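About Crabtree

Hi, and thanks for clicking through to the page most people skip. I'm the one who started Crabtree, I still teach a good chunk of the classes, and I write most of what you'll read on this site, so if something sounds off you can blame me.

Crabtree is a small school for people who work with the public and need to know what to do when there's a threat of violence. We teach bus drivers, front desk staff, school secretaries, clergy, mall managers, event stewards and (more and more) the folks who run houses of worship of every kind. We don't teach anyone to fight. We don't sell cameras or locks or guards. We teach people how to notice things, how to report them, how to get a crowd moving and how to look after each other in the days that follow. 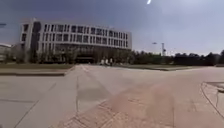
How we got going

I spent a long stretch of my working life in emergency planning for a city transit agency. It was a good job and I liked it, but I kept seeing the same thing. The plans were written by people like me, in binders, and the people who'd have to carry them out had never opened the binder. I once asked a ticket agent where her assembly point was and she pointed at the coffee stand. It was as good a guess as any!

So I quit, rented two rooms over a print shop in Kustham, and ran a free evening class in October. I put out chairs for a dozen and we ran out of chairs. A lot of the people who came were from the mosque and the Methodist church down the street from each other, and they'd both been getting ugly phone calls. They hadn't talked to one another about it until that night. They still run a joint phone tree, and I'm prouder of that than of anything with our name on it.

The class got a name (my grandmother's name, if you were wondering), then a second teacher, then a proper lease. As of 15 Jan 2019 we've run 535 classes and we have partner groups in 102 towns and cities. We never planned on being that busy.

What we teach

The basic class is one day long and it's called Ketari. It covers the stuff everybody ought to have: what a threat assessment is in everyday words, how to write down what you saw while it's fresh, who to call and what they're going to ask you, and how to clear a room without a stampede. There's a bleeding control session after lunch, which surprises people, and we always get asked to make it longer.

The longer one is called Prernari. It runs over six evenings and it's for whoever is going to be in charge of planning at their workplace or congregation. You bring your own floor plan and you leave with a plan you've tested on your own people. We do a lot of tabletop exercises in that one - pushing little cardboard markers over a map while somebody (usually me) keeps handing out bad news. Bring a sweater, the big room is drafty.

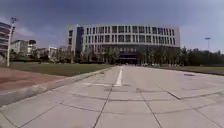

What we don't do

We get a fair number of calls asking for a list of "types" to watch out for. We won't give you one. I've sat through those trainings, and all they do is get innocent people questioned for having a beard or a backpack while the fellow everyone says hello to strolls right past. What we look at is behavior: someone testing doors, someone making threats, someone asking about shift changes when they've got no reason to care. That's in every class, and it's the part people argue with us about the most. Argue away, it makes for a better afternoon.

We also don't comment on live cases. If something is on the news tonight, please don't email us for a hot take. We won't have one, and anybody who does that quickly is probably guessing.

Oh, and we don't take money from political parties or campaigns, from any side. Our income is class fees and a few small grants, and the yearly accounts are free to anyone who writes in for a copy.

What it's like to take a class

Pretty informal. There's coffee, there are breaks, and you can step out any time if the subject gets heavy, which it can. Some of our students have been through an attack themselves or lost someone, and we never ask anyone to share. Class size depends on the room, though we did once do a session for 164 stewards in a high school gym and my voice hasn't been the same since.

We ask for feedback at the end, on paper, and we read all of it. I keep some of the comments pinned over my desk, including the rude ones.

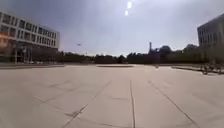 Keith Pilkington: I came in expecting to be scared for a day and I went home with a phone list and a job to do. My one complaint is that the reporting section went by too fast. I'd have liked another hour on what to write down, and a blank form to take back to the depot.

Fair point, Keith! The reporting section is now a full hour and a half, and there's a blank form in every folder. You can also ask for spares, we print them 1000 at a time.

Coming to see us

If you're thinking about booking for a group, come sit in on a class first. It's free, you don't have to sign anything, and you'll know by lunch whether we're right for your people. We travel, too. If you can find us a room with a door that closes and enough parking, we'll bring the rest, folders and markers included. Small congregations and shelters pay what they can.

Write to the office with your town, how many people you have and what sort of place it is. Please don't send floor plans by email, just bring them along on paper. We try to answer within the week, a bit longer in October when everyone seems to remember us at once.

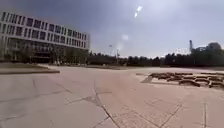

Crabtree

The office is still in Kustham, up the stairs over the print shop, with a ramp and elevator around the back by the loading door. Ring the lower bell. The upper one belongs to the dentist, and he's been very patient with us.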